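Print | E-mail

Andilia Residents' Association
Minutes of the July meeting, Steyn Hall, 7 p.m.

Members present: 52. The minutes of the last meeting were approved with one correction (the bus shelter is on the north side).

1. Parking. Bravano, the firm hired to study parking, presented its findings. It says the town needs 200 more spaces. Several members asked when the cars were counted. The answer was one Saturday in July, during the street fair. The chair said a count made on fair day tells us about fair day. Bravano was asked to come back with a weekday count – at no extra charge.

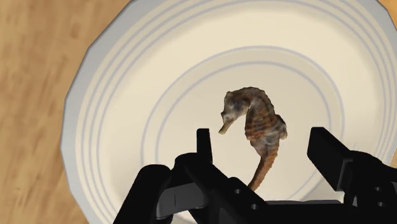
The firm also proposed meters on Nirnomard Road. It could not say what they would cost to run, or where the people who park there now would go. No vote was taken.

2. Hall furniture. The quote for new tables was read out. Members doubted that the old ones are as far gone as the supplier claims, given that the supplier sells tables.
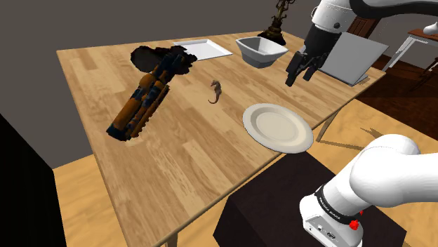

The quote offers two kinds, folding plastic and solid wood. Plastic is cheaper, but the last lot cracked within two winters. Those in favor of wood want a top made up of short strips with the seams showing, butcher block style, and plain slender legs. The secretary noted that the price leaves out delivery. Put off until a full price is in hand.

3. Newsletter. The editor reported 400 copies printed. It is not clear how many are read. A motion to move to e-mail only failed for the second time.

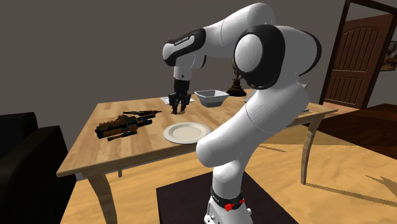
White and black robot arm over a light wooden table.

4. Other business. The drain at the foot of Nirnomard Road is blocked again. The town says it was cleared in the spring. Members who live there say otherwise.

Meeting closed at 8:40 p.m.

Print | E-mail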